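Ticket 1932: Success rate on battery sorting drops when baskets are swapped
Project: Trastix
Component: policy evaluation
Opened by: Noemi Kincaid
Assigned to: Ho-yin Tse
Priority: was Low, now Blocking (the paper)
Status: Resolved, with one item left over

Problem

The policy we trained on the two-basket battery task does well when the teal basket is on the left. Put it on the right and the arms carry on as though we hadn't touched anything. The instruction says "teal basket." The policy hears "left basket." I had already written a paragraph about language grounding and was rather fond of it.

Steps to reproduce

1. Load the Kwan checkpoint, default settings.
2. Set out the batteries and both baskets, teal on the right.
3. Give the instruction "put the batteries in the teal basket."
4. Watch them go into the blue-gray one with great confidence.

Expected: teal.
Observed: left, whatever is there.

Log

Ho-yin Tse
Can't be color. The baskets aren't even close to each other in color. Checking white balance anyway so I can say I did.

Ho-yin Tse
White balance is fine. I have said it.

Ming-te Chang
Did somebody flip the camera order in the config again? Last November we lost a week to that.

Ho-yin Tse
Camera order matches training. I also ran with the instruction replaced by an empty string. Same behavior, same basket. Then with "please do nothing." Same basket.

Noemi Kincaid
So the language input is decorative.

Ho-yin Tse
I was going to put it more gently, but yes.

Shuk-fan Yeh
Went through the training set. We have 185 demonstrations. Teal is on the left in all but 2 of them. The collection sheet says "randomize layout," and the batteries were in fact scattered all over the place. The baskets went back where they were every time. The sheet doesn't mention baskets, so technically everyone followed it.

Jui-lin Tseng
I wrote the sheet. I assumed "layout" included baskets. I withdraw the assumption.

Root cause

Basket color and basket position were almost perfectly correlated in the demonstrations. Position is easier to learn, so the policy learned it and ignored the words. Our original evaluation used the same arrangement as training and could not have caught this. The high score in the draft is real. It measures something less interesting than the draft says.

Fix

Ho-yin collected new demonstrations with basket order drawn by script before each episode and shown to the operator, so no human is asked to be random. Target color is drawn separately. Retrained from scratch. Fine-tuning the old checkpoint was tried first and it clung to the left side like a barnacle.

The evaluation is now split into matched and swapped layouts and reported separately. An episode counts only if every battery ends up in the named basket. Partial credit is logged but stays out of the headline number.

Reference layout, matched condition, teal on the left and batteries loose on the tabletop: 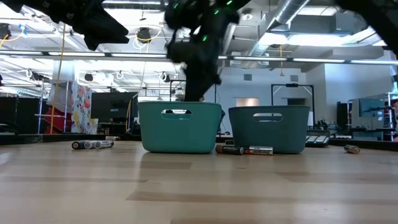
Verification

Ran 7 swapped episodes on 11th September as a smoke test before booking the full evaluation. All went to the named basket. The empty-string control now dithers between the two, as it should with nothing to go on. I have never been so pleased to see a robot hesitate.

Left over

Shuk-fan points out that battery brand might be correlated with starting position in the old data too. Moved to its own ticket, assigned to Jui-lin, who has also rewritten the collection sheet. It now says "baskets" four times.

The grounding paragraph has been deleted. Closing.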